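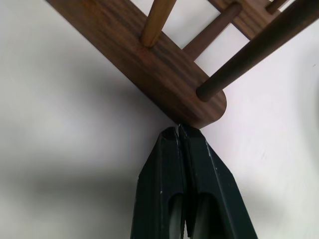 I've read the notice from the licensing office three times now and I still don't see which section they think they're applying. The letter says the Zimik documentary was "not passed for exhibition," and then two paragraphs down it says the distributor "withdrew the application." Those are different things with different consequences. If it was refused, there's a right of appeal and a clock on it. If it was withdrawn, there's nothing to appeal and the office gets to say it never banned anything. I'd want whoever drafts our response to pin that down before we start calling it a ban in public. Picture two pieces of wood in different colors, like the dark grained plank and the honey-brown dowel set into it, and somebody swearing they came off one board. That's how the letter reads to me, half of it written in one room and half in another.

Rizal's message is below for those who missed it over the break. I'll take his points in turn, and I'm sorry to say I don't buy most of them.

On 5/3/22, Rizal Sopacua wrote:

> Friends, I think we have to move fast on this one. The film was
> pulled from the Majimbun festival with no warning, and the book
> it's based on is still sitting in shops. I checked two of them
> myself. Anyone can walk in and buy it.
>
> I propose (1) an open letter with as many signatures as we can get,
> (2) a private screening for members and press, and (3) asking the
> publisher, Posine, to put out a statement. I already have 34 names
> for the letter and haven't even tried very hard.
>
> The contradiction is so obvious that I think the office will have to
> back down once it's in print. They did it in April with the Sodix
> magazine and they will do it again. We had them on the run then and
> we should not lose the momentum.
>
> Rizal

First, the Sodix business. I keep seeing it brought up as a victory and I wish we'd stop. What happened in April is that the magazine got its permit back after agreeing to drop two columns and to send each issue in ahead of printing. I have the permit conditions, all 16 of them, and anyone on this list can have a copy if they write to me. Number nine alone ought to cool the celebration. It lets the office ask for "clarification" of any article, with no time limit on how long it can sit on the answer. The editor said he was satisfied. He has a payroll to meet, so of course he did. But if that's what backing down looks like, I'd hate to see them stand firm.

Second, the book being on sale. Yes, it is. I don't think this is the knockout argument Rizal takes it for. The office has an answer ready and has used it before: film and print come under different laws, with different people reading and watching. It's a poor answer, in my opinion, but it has held up for years and it will hold up against an open letter. There's a worse problem. The easiest way for an official to fix a contradiction is to ban the other thing too. Has anybody asked Posine, or the shops, whether they'd like us pointing at their shelves? I called one of the shops. The manager asked me very politely not to mention the store by name, and I won't.

Third, the letter itself. 34 names is fine. Who are they? If it's the same people who signed the last one, and the one before that, the office already has that list in a drawer. I would trade the whole bunch for two lawyers and somebody who has sat on one of the review panels. Also, the draft going around says the film has been seen by "thousands" abroad. Where does that come from? The Majimbun program lists one earlier showing, in a hall with 40 seats. Maybe there were others. If so, let's have the dates, and if we can't get them the line should go. They will check, even if we don't.

Fourth, the private screening. I'm against it, at least as described. Under the films law as I read it, a showing stops being private about when you send invitations to the press, and the fine falls on the person who owns or rents the premises. Last time that was a member's brother-in-law and he ended up handing over his projector, which he never got back. If people want to do it knowing the risk, that's up to them – but then they should put their own name on the room.

What I would do instead is dull. Write to the office, one page, and ask one question: was the application refused or withdrawn, and on what date? Ask the distributor the same thing on the same day, and don't tell either one what the other said. We have 21 days from the date of the notice if it turns out to be a refusal, and a fair piece of that has been used up already by arguing in here. The filmmaker should also be asked what she wants. I've gone back through the whole thread and can't find a single message from her, or from anyone claiming to speak for her. It would be pretty strange to launch a campaign over her film and have her read about it in the paper.

I'm also not convinced that the festival is as innocent in this as everyone assumes. Majimbun took the title off its website before the date on the notice. I have a printout. Could be a clerk got a phone call, could be the organizers got nervous and pulled it themselves and are happy to let the censors take the blame. I don't know, and neither does anyone else who has posted so far.

Rizal, none of this is aimed at you. You've done more legwork than the rest of us put together. But I've signed a lot of letters and I'd like to see one get an answer for a change.

If someone has the full text of the notice, including page two, please send it to the list. The scan I got stops in the middle of a sentence.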